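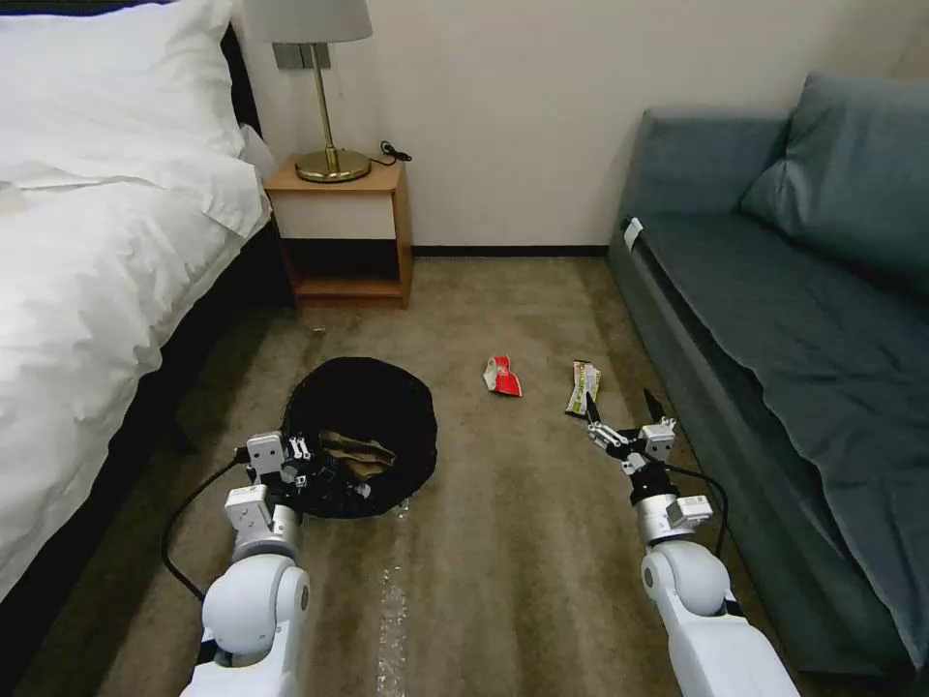 Every few months a new headline tells us that eating late at night makes you gain weight, or that skipping breakfast does. I read them all, and I have come to think most of us should stop changing our meals because of them.

The latest one passed around my office compared 37 adults who ate dinner early with a similar group who ate late. It ran for 19 days. The early eaters had slightly lower blood sugar in the morning. That is an interesting result and I don't doubt the numbers. But 19 days is a short time, and the people in the study were given all their food in measured portions.
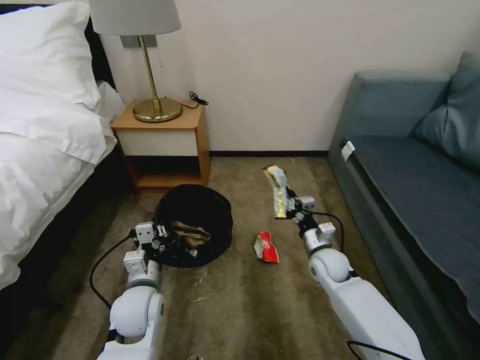 Few of us live that way. My neighbor Noemi Barbieri works evening shifts and gets home after 10. She used to have soup and bread when she came in. After reading one of these articles she quit, went to bed hungry, and started buying pastries on the way to work the next day. Her doctor told her to go back to the soup.

A meal plan has to fit the hours a person keeps. I would put that ahead of any rule about the clock. 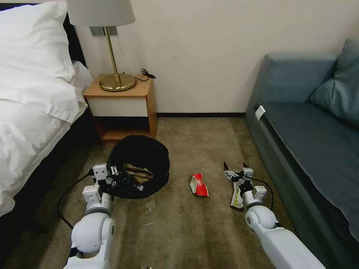 There is some good advice buried in the research. A heavy meal right before lying down can bring on heartburn, and people who snack in front of a screen often eat more than they meant to. Those points are old and fairly dull – they don't get headlines – but they are more use to a shift worker than a cutoff time.

I would also like reporters to say how many people took part, and for how long, in the first paragraph. Readers could then decide how much weight to give it.

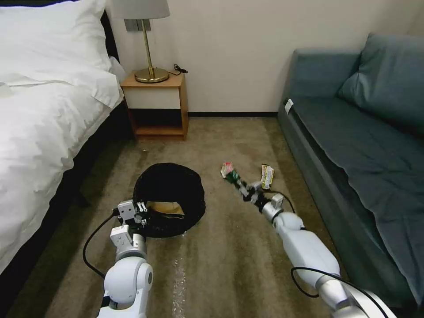
Until that happens, I plan to keep eating dinner at 8, when my family is home and the food is ready. If a larger study runs for a few years and says I should move it, I'll read that one too.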